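Category: Community News / Minutes

Eberhard Street Prayer Hall, Jirkelton
Minutes of the monthly members' meeting, Thursday, after the evening prayer

Written by: Ha-neul Song

Present: 15 members. The imam led the opening supplication and chaired the meeting.

1. Minutes of the last meeting
They were read and accepted with one correction. The sisters' study circle meets in the small room, and the previous minutes placed it in the library.

2. Class for new Muslims
The class on purification and prayer has now 7 regular students. Three of them asked for a slower pace in the Arabic recitation. It was agreed to spend two more weeks on Al-Fatiha before going on to the short chapters. I am myself a former student of this class and I supported the request.

The imam reminded us that a new Muslim who has not yet memorized the recitation should still pray at the proper times and should not wait until the memorizing is complete. He will give one lesson on this point and prepare a sheet with the words in Arabic letters and in English letters.

3. Washing area
The second tap from the door is still dripping. The plumber from Rollberg came, but he did not have the correct part. It was ordered and the hall will pay 112 dollars for part and labor together. Until then please close this tap firmly by hand. Members are asked also to use less water in general, as the Prophet, peace be upon him, did not waste water in his ablution.

4. Ramadan preparation
The evening meal will be served in the hall on weekends only, the same as last year. Six families have put their names on the cooking list and there is space for more. The list will move from the paper on the door to Flolow, so that people can change their day without telephoning. Those who do not use Flolow may still write on the paper, and I will copy it.

There was a long discussion about the night prayer. Some members prefer eight units and others prefer twenty. The imam said that both are practiced by Muslims and this should not become a reason for dispute. The hall will pray eight with a short pause, and whoever wishes to continue may stay.

5. Parking
Please do not park in front of the bakery gate on Friday. The owner has complained again. 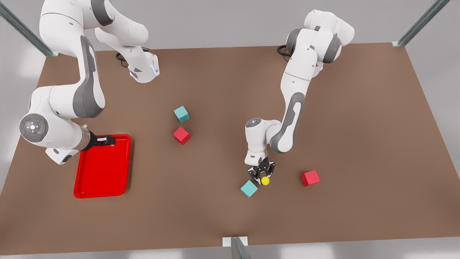 6. Questions from members
A member asked: If I arrive when the imam is already bowing, have I missed that unit of prayer?
The imam answered: According to most scholars, you have caught the unit if you say the opening takbir standing and then join him in the bowing before he rises from it.

7. Any other matter
The lost scarves and one child's coat are kept on the shelf by the entrance until October, and after this they will be given to charity.

The meeting was closed with supplication at 9:15. Next meeting is the first Thursday of next month.

Last updated: Friday
2 comments | 6 shares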